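Print this page | E-mail this page

How to measure hand-over timing from two hand-held grippers

This page covers the method we use at Clilthorpe to get hand-over timing out of demonstrations recorded with two hand-held grippers. It assumes that both grippers already record video and finger width, and that you can run the Pellura scripts from a terminal. It does not cover training a policy on the result.

The quantity of interest is the overlap: the time during which both grippers are bearing on the same object. Too short an overlap and the object drops when the policy is replayed on arms. Too long and the two arms push against each other. A person manages this by feel and seldom thinks about it, so the numbers have to be taken from the recordings.

1. Set the clocks

Both grippers stamp their own frames, and the two clocks drift. Before each block of takes, hold the grippers next to each other with both cameras facing the same screen and play the flashing pattern from the Palacios sync page. Leave it running for 20 seconds. Repeat at the end of the block. The script fits a straight line between the two sync periods and moves the second gripper's stamps on to the first gripper's clock.

If a block has a sync period at one end only, the script will still run, but it corrects the offset and leaves the drift. Mark such blocks in the log and keep them out of the timing figures. They can still be used for grasp position.

2. Zero the fingers

Close each gripper fully on nothing, then open it fully. Do this twice. The script takes the closed reading as zero and the open reading as full width. Skipping this step gives widths that look sensible and are wrong by a constant, and the error is hard to find later.

3. Choose the object and fix its marking

We use paper cups with small square patterns printed over the outer wall. A plain cup gives the tracker little to work with once it is turned on its side. Patterns all over the wall mean that a few usually stay in view whichever way the cup is held, though the fingers will cover some of them.

Use a fresh cup when the wall has creased. A creased wall shifts the patterns relative to one another, and the pose estimate then jumps between them. Keep spare cups within reach so that a change does not break up the block.

4. Record the takes

One person works the giving gripper and another the receiving gripper. Each take has the same order:

- The giver picks up the cup and brings it to the middle of the working area.
- The receiver closes on the cup at a free part of the wall or rim.
- The giver waits until the receiver has stopped moving, then opens.
- The receiver draws the cup away and puts it down.

Do not speak a count. In our March block the operators counted aloud and the overlaps came out nearly identical, which told us about the counting and very little about the hand-over. The giver should decide when to let go from what the fingers and the cup are doing.

Vary the cup's angle between takes. An upright cup leaves most of the wall free for the receiver. With the cup on its side the two sets of fingers have to come in close together, and these are the takes in which the tracker is most likely to lose the patterns.

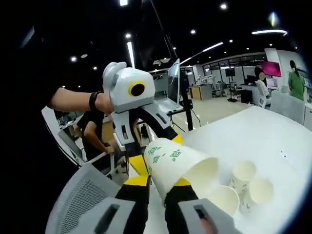
Hakim Jugah wrote that he would not trust finger width alone as a sign of contact, as a paper wall gives way before it takes any load, and that his own group had ended up with overlaps that began too early for this reason.

The point is a fair one and the present version of the script allows for it. Contact is now declared only when two conditions hold together: the finger width has stopped shrinking, and the cup's pose has begun to follow the gripper concerned. The second condition is the one that matters with soft objects. With a rigid block the two conditions are met at nearly the same moment and either would do.

5. Find the events

Run the Imach event finder on each block. It writes four times for each take:

- giver contact
- receiver contact
- giver release
- receiver withdrawal

The overlap is giver release minus receiver contact. Withdrawal is kept as a check. If withdrawal comes before release, the receiver has pulled while the giver was still closed, and the take should be given the label "tug". Do not delete these takes. They are useful as bad examples, but they must not go into the average.

Set the smoothing window to 4 frames. A wider window moves the contact time earlier and the release time later, so both errors lengthen the overlap. If the width trace is too noisy for a window of this size, look at the finger zeroing before you touch the window.

6. Check by eye

Open every take where the finder reports low confidence and step through both videos side by side. Correct the event times by hand where the cause is plain, for instance where a finger hides the last visible pattern. Where you cannot tell which gripper the cup is following, mark the take as unresolved. Two people should check a share of the same takes without seeing each other's times, and the difference between them should be reported along with the result.

Result so far

After removing tugs, unresolved takes and one-ended blocks, 422 takes remain. Three things can be said from them.

Overlap is longer for cups held on their side than for upright cups. The difference is still there when the takes are split by operator pair.

Overlap gets shorter over the course of a block, then goes back up when the pair is changed. We read this as the two people getting used to each other. For training, it means that a set recorded by a single pair will favour quick releases, and the pairs should be mixed.

The old contact rule, on width alone, gave longer overlaps on the same recordings. Any figures taken with the earlier script should be run again before they are set against new ones.

We have not tested filled cups, and there is no force reading on either gripper. A release that looks clean in the width trace may still have had the giver holding on lightly, and this method cannot separate the two cases.

Known faults

The event finder stops without a message if a take contains more than one pick-up. Split the take by hand and run it again.

The sync fit fails if the screen dims during the flashing pattern. Turn off power saving on the laptop first.

Page last changed 25/08/2026

We use cookies to remember your settings and to count visits to this site. Accept | Decline

Contact | Copyright Clilthorpe | Back to top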